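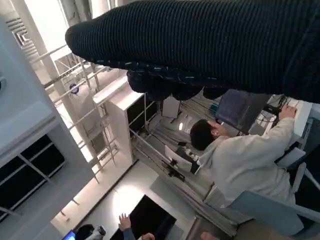
Wolludness is looking for machine knitters and hand finishers to join us at the Eltden workshop, plus a few home testers (more on them further down). We make jumpers, gloves and long sleeves for people who work in cold places. Ribbed knits mostly, plain black with a bit of life at the cuff, like the blue and white flecked band on the sleeve in the photo. If you can look at a rib like that and already have opinions on the tension, please get in touch.

Two knitter posts, one finisher. Part time to start, 18 hours a week, mornings prefered but we can talk. Could go up in the autumn when the Fernwood order comes in — 614 pairs of gloves, all with the long cuff, so yes we need hands.

Knitters: you should have used a domestic or small industrial machine before. Doesn't matter where. Ribber experience a big plus. You'll be casting on, keeping an eye on dropped stitches, changing cones and writing up your batch sheet at the end of the shift. Bit of lifting, cones come in boxes.

Finisher: linking, sewing in ends, washing, pressing, checking sizes against the card. Slow careful work and you need decent eyesight, or decent glasses. Training given on the linker, it takes a few weeks to get the hang of so don't be put off.

Pay is the same for all three posts and goes up after the trial period. Ask for the rate when you ring. Paid breaks, staff yarn at cost, free parking behind the Ahuja building. The 78 bus stops at the end of the road.

Home testers — no knitting needed. You wear a pair of our sleeves for four weeks, wash them as you normaly would and fill in a short diary. Where they itch, where they bag, whether the cuff stays put. You keep the sleeves. Would suit anyone who works outdoors or in a chilly stockroom. All arm sizes wanted, we are short of larger ones.

To apply: short letter or email to Brijesh Chaturvedi, say which post, what machines you've used and when you could start. No CV needed for testers, just your job and glove size. Knitters and finishers please bring something you've made to the interview, mistakes and all.

Interviews in July, at the workshop. Come to the side door, the front one sticks.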